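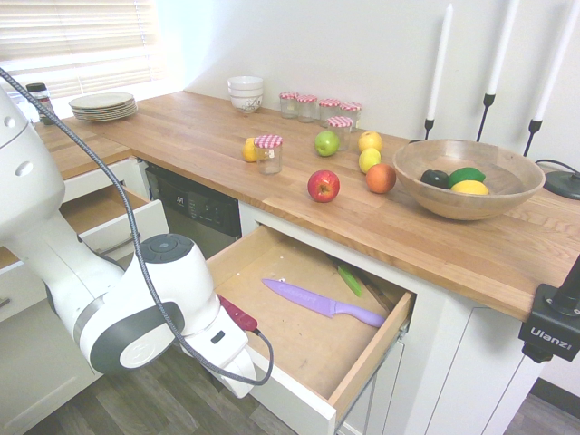
Abb. 1: Weißer Roboterarm an einer geöffneten Schublade mit Messer

Spielanalyse im Fußball
Skript zu Einheit 4: Eckstöße – Kodierung, Reliabilität, Auswertung
Stand: 22. Dezember 2020

4.1 Gegenstand und Abgrenzung

Der Eckstoß ist eine Spielfortsetzung mit ruhendem Ball von einem festen Ort. Für die Spielanalyse ergeben sich daraus zwei Vorteile: Die Ausgangslage ist zwischen verschiedenen Spielen vergleichbar, und die Zuordnung der Spieler vor der Ausführung lässt sich am Standbild bestimmen. Nachteilig ist die geringe Zahl der Treffer. Wer ausschließlich Tore auswertet, arbeitet auch nach einer vollen Saison mit kleinen Zellbesetzungen.

Nicht behandelt werden in dieser Einheit Freistöße aus dem Halbfeld, weite Einwürfe und Strafstöße. Freistöße aus seitlichen Positionen ähneln dem Eckstoß in der Flugbahn, unterliegen aber der Abseitsregel bereits bei der Ausführung. Beim Eckstoß ist eine Abseitsstellung bei unmittelbarer Ballannahme nicht strafbar; für den zweiten Ball gilt die Regel wieder uneingeschränkt. Die beiden Situationstypen dürfen deshalb nicht in einer gemeinsamen Kategorie geführt werden.

4.2 Analyseeinheit

Eine Analyseeinheit beginnt mit der Ballberührung des Ausführenden. Sie endet mit dem ersten der folgenden Ereignisse:

a) Der Ball ist im Tor oder im Aus.
b) Der Schiedsrichter unterbricht das Spiel.
c) Die verteidigende Mannschaft hat kontrollierten Ballbesitz.
d) Die angreifende Mannschaft spielt den Ball kontrolliert in die eigene Hälfte zurück.

Kontrollierter Ballbesitz liegt vor, wenn derselbe Spieler den Ball zweimal hintereinander berührt oder ein gezielter Pass einen Mitspieler erreicht. Ein Kopfball aus der Gefahrenzone erfüllt das Kriterium nicht, auch wenn er zufällig bei einem Mitspieler landet. Fängt der Torwart den Ball, endet die Einheit sofort.

Wird ein Eckstoß wiederholt, weil er regelwidrig ausgeführt wurde, zählt nur die Wiederholung. Folgt auf einen Eckstoß unmittelbar ein weiterer, sind zwei Einheiten anzulegen. Im Feld FOLGE wird bei der zweiten Einheit eine 1 eingetragen.

4.3 Kategoriensystem

Das Kategoriensystem der Übung umfasst 12 Merkmale. Die für die Klausur relevanten sind im Folgenden definiert, die übrigen stehen im Kodierhandbuch.

SEITE. Links oder rechts, immer aus Sicht der angreifenden Mannschaft. Die Kameraperspektive spielt keine Rolle.

AUSFÜHRUNG. Direkt oder kurz. Als kurz gilt jede Ausführung, bei der der erste Kontakt eines Mitspielers außerhalb des Strafraums auf der Ausführungsseite erfolgt und der Ball flach gespielt wurde.

DREHUNG. Zum Tor, vom Tor weg, ohne erkennbare Drehung. Maßgeblich ist die Flugbahn. Vom Schussbein allein auf die Drehung zu schließen ist nicht zulässig, da einzelne Schützen den Ball auch mit dem Außenrist treten.

ZIELZONE. Kurzer Pfosten, Zentrum, langer Pfosten, Rückraum. Kodiert wird der Ort des ersten Kontakts. Berührt kein Spieler den Ball, wird der Ort kodiert, an dem er erstmals den Boden berührt oder die Auslinie überquert.

DECKUNG. Mann, Raum, gemischt. Der Zeitpunkt der Bestimmung ist die Ausführung, nicht der Anlauf. In der Praxis verteidigen fast alle Mannschaften gemischt, weshalb die Kategorie ohne Unterteilung wenig trennt. Ergänzend ist die Zahl der Raumverteidiger im Torraum zu notieren.

ERSTKONTAKT. Angreifer, Verteidiger, Torwart, keiner.

ABSCHLUSS. Kein Abschluss, Abschluss nach Erstkontakt, Abschluss nach Folgekontakt. Geblockte Schüsse sind Abschlüsse. Abgefälschte Hereingaben ohne erkennbare Schussabsicht sind keine.

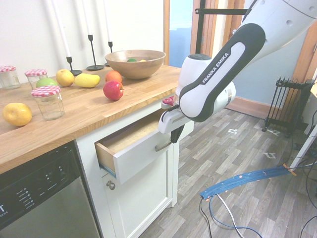 Abb. 2: Arm von Franka Emika vor der herausgezogenen Schublade unter der Arbeitsplatte

4.4 Datenmaterial der Übung

Grundlage ist der Datensatz der Sernel-Liga, Erhebungsbeginn September. Er enthält mehr als 3.847 kodierte Spielfortsetzungen, darunter 493 Eckstöße. Die Kodierung erfolgte in Redora. Beim Export ist auf das Dezimaltrennzeichen zu achten: Redora schreibt Punkte, die Tabellenvorlage der Übung erwartet Kommas. Zeitmarken beziehen sich auf den Anstoß der jeweiligen Halbzeit, die Nachspielzeit wird fortlaufend gezählt.

Fehlende Werte sind mit 99 kodiert und vor jeder Auswertung auszuschließen. Sie treten vor allem bei DECKUNG auf, wenn die Regie während der Aufstellung eine Wiederholung einspielt.

4.5 Reliabilität

Jedes Merkmal ist von zwei Personen unabhängig zu kodieren. Die prozentuale Übereinstimmung reicht als Maß nicht aus, weil sie bei ungleich besetzten Kategorien auch durch Zufall hohe Werte annimmt. Verwendet wird Cohens Kappa:

Kappa = (po − pe) / (1 − pe)

po: beobachteter Anteil übereinstimmender Urteile
pe: bei Unabhängigkeit erwarteter Anteil

Rechenbeispiel für das Merkmal DREHUNG: po = 0,86; pe = 0,42. Daraus folgt Kappa = 0,44 / 0,58 = 0,76.

Für die Übung gilt ein Mindestwert von 0,70. Liegt ein Merkmal darunter, ist zuerst die Definition zu prüfen und dann neu zu kodieren. Strittige Einzelfälle nachträglich gemeinsam zu entscheiden ist für den endgültigen Datensatz erlaubt; der berichtete Kappa-Wert muss aber aus den unabhängigen Urteilen stammen.

Für ZIELZONE kann ein gewichtetes Kappa sinnvoll erscheinen. Die Zonen bilden jedoch keine eindeutige Rangfolge (der Rückraum liegt quer zu den drei anderen), das ungewichtete Maß ist daher vorzuziehen.

4.6 Auswertung

Bei 193 der 493 Eckstöße hatte ein Angreifer den Erstkontakt. Der Anteil beträgt 39,1 Prozent. Zu beachten ist der Nenner: Kurz ausgeführte Eckstöße gehen hier mit ein und erhöhen den Wert, ohne dass ein Zweikampf im Strafraum gewonnen wurde. Für Aussagen zur Luftüberlegenheit ist auf AUSFÜHRUNG = direkt zu filtern.

Die Trefferquote ist mit einem Konfidenzintervall anzugeben. Bei kleinen Anteilen ist das einfache Normalintervall ungeeignet, es kann eine negative Untergrenze liefern. Zu verwenden ist das Intervall nach Wilson. Übungsrechnung mit angenommenen 12 Treffern:

Anteil: 12 / 493 = 2,4 Prozent
95-Prozent-Intervall nach Wilson: 1,4 bis 4,2 Prozent

Die Obergrenze beträgt das Dreifache der Untergrenze. Ein Vergleich einzelner Mannschaften auf Basis der Treffer ist bei dieser Fallzahl nicht sinnvoll. Als Zielgröße eignet sich eher der Anteil der Einheiten mit Abschluss.

Mehrere Einheiten aus demselben Spiel sind nicht unabhängig. Gegner, Wetter, Spielstand und Aufstellung wirken auf alle Eckstöße eines Spiels gemeinsam. Die oben berechneten Intervalle sind daher tendenziell zu schmal. Ein Verfahren mit Zufallseffekt für das Spiel wird in Einheit 6 eingeführt.

4.7 Häufige Fehler in den Abgaben

– SEITE wird nach dem Seitenwechsel aus Kamerasicht weitergeführt.
– Kurze Ausführungen werden als direkt kodiert, wenn die Flanke sofort folgt.
– Der Code 99 bleibt in der Mittelwertbildung enthalten.
– Aus einem Unterschied zwischen den Drehungsarten wird auf eine Ursache geschlossen, obwohl Mannschaften die Variante nach Gegner und verfügbarem Schützen wählen.

4.8 Aufgaben zur Nachbereitung

1. Kodieren Sie die Eckstöße des zugewiesenen Spiels nach 4.3 und berechnen Sie Kappa für DREHUNG, ZIELZONE und ERSTKONTAKT.
2. Erstellen Sie eine Kreuztabelle aus ZIELZONE und ABSCHLUSS. Geben Sie Zeilenprozente und absolute Häufigkeiten an.
3. Begründen Sie, ob Einheiten mit FOLGE = 1 in die Auswertung aufgenommen werden sollen.

Abgabe als PDF mit angehängter Redora-Exportdatei. Handschriftliche Rechenwege werden akzeptiert, sofern sie lesbar eingescannt sind.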